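Re: [pryor-users] Wifi at the fairgrounds this weekend?

> Has anyone gotten the Zurkine mesh boxes to hold up with a real
> crowd? We're expecting 300 people in the barn and last year
> nobody's card reader worked past noon.

We ran three of them at the Gandura hall in November and they did pretty well! I saw 217 devices on at the busiest point and the card readers never dropped (the vendors were thrilled, believe me). Put the readers on their own network name and keep the password to yourself.

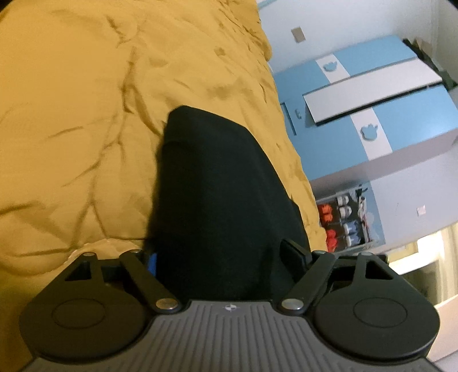 Black cloth on the yellow quilt

Phone signal is another story. Nomier has one tower out that way and it bogs down every Wednesday night as it is, so I wouldn't count on it for backup. If you can borrow a long cable from the office, do that instead. Ours was 420 feet with a switch halfway and it was fine.

Happy to send you my settings file, just write me off list.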